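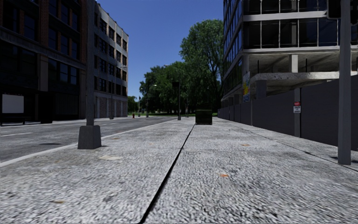
Sidewalk sim, construction block, facing the trees. Start view for the corridor runs.

Home Projects Gaber Meetings Notes Search Log in

GABER SIDEWALK STACK -- WEEKLY MEETING, NOVEMBER

Present: Mirjana Tomić (chair), Åsmund Boström, Youssra Ramadan, Nima Alipour
Apologies: Paraschiva Pascu (sent notes, read out under 3)
Minutes: Nima

Started 9:40, late, call wouldn't connect.

1. Last minutes
Agreed. One fix -- "global planner" under item 4 should say local planner. Nima to correct.

2. Actions carried over
- Logging in the replay tool: done, merged.
- Clock drift between sim and controller: not done. Åsmund has a branch, tests fail on the build machine but pass on his. Carry over.
- Write up the cost weights: Youssra did half. The half that exists is in the wiki under Planning. Curb and pole weights missing.

3. Perception on the construction block
Long item. Youssra reran the segmentation model on the Clurnuvine map. Sidewalk vs road is fine, curb edge holds up well into the distance. Trouble is the seams in the paving. The dark one that slants up the middle of the walkway comes out as a thin obstacle in some runs and as a drop in others. Planner then hugs the fence side or stops dead.

Leaf flecks on the slabs: mostly ignored now that min blob size went up. Mirjana asked if that hides real small stuff. Youssra -- yes, could do, no test for it yet.

Smudged patches on the slabs no problem. Shadow at the foot of the right hand pole still gets merged with the pole, so the pole footprint is too fat and the gap next to it looks tighter than it is.

Paraschiva's notes: thinks we should stop patching the segmentation and use the height layer to veto it. If height says flat, seam is flat. Åsmund in favor. Youssra worried about real curbs at range where height is noisy. Compromise: veto only inside the near zone, leave the far zone alone. Try it on a branch first.

ACTION Youssra: height veto branch, near zone only.
ACTION Youssra: test with small objects on the slab, any shape, just so we have one.

4. Local planner
Åsmund showed the dumpster case. Box sits out on the sidewalk, planner has to pick a side. It picks left, then right, then left again, all the way up. 19 side flips in the worst run. Cause is the two candidate paths costing almost the same and the map shifting a little every cycle.

Options discussed:
a) penalty for changing side. Simple. Åsmund has it working with a hand tuned value.
b) commit to a side for a fixed distance. Mirjana doesn't like it, what if someone steps out.
Going with a). Penalty drops to zero if the chosen side is blocked. Value goes in the config file, not in the code, please.

Also the tapered pole base by the curb. Collision model uses the pole diameter, base is wider than that. We clip it in two runs. Åsmund to use the wider outline for anything tagged pole. Nima pointed out this makes the gap at the signal poles smaller again, see shadow problem in 3. Both need fixing together or we'll be chasing it round for weeks.

ACTION Åsmund: side change penalty, in config.
ACTION Åsmund + Youssra: pole footprint, agree one number between them.

5. Controller
Short. Speed limit near curbs now comes from the planner and isn't hard coded. Stopping distance looks better in the plots but the clock drift (item 2) makes the plots hard to trust. Mirjana wants drift fixed before anyone tunes gains. Agreed, reluctantly.

6. Sim and tooling
- Dreteck render build takes roughly 2 hours on the shared machine. Nobody should start one after lunch if others have runs queued. Use the cached build unless you changed assets.
- Collision mesh for the fence had a gap at the lighter post where the sign is. Planner found it and tried to go thru. Nima patched the mesh. Old logs from before the patch are not comparable, don't mix them in the tables.
- Lighting: we only test in clear sky. Youssra wants low sun and overcast. Nima says overcast is easy, low sun needs the sky settings redone. Overcast first.
- Replay tool crashes if the log has no pose topic. Known. Workaround is in the readme.

ACTION Nima: overcast variant of the block.
ACTION Nima: flag old fence logs in the run list.

7. Henham review
They want a run from end to end of the block with no operator stops, plus the logs. Mirjana thinks we can show it if items 3 and 4 land. Åsmund less sure. If the seam veto isn't ready we show the run with the seam class switched off and say so in the write up. Paraschiva to draft the text, Mirjana to check.

Discussion of whether to include the road crossing. No. Signal state isn't wired into the planner at all yet.

ACTION Paraschiva: draft for Henham.

8. AOB
Overnight batch on Sunday filled the disk again. Åsmund to delete his bag files, he knows which ones. Youssra asked for a naming rule for branches, everybody agreed, no rule was picked. Next time.

Closed 10:55. Next meeting same slot, Youssra to take minuets.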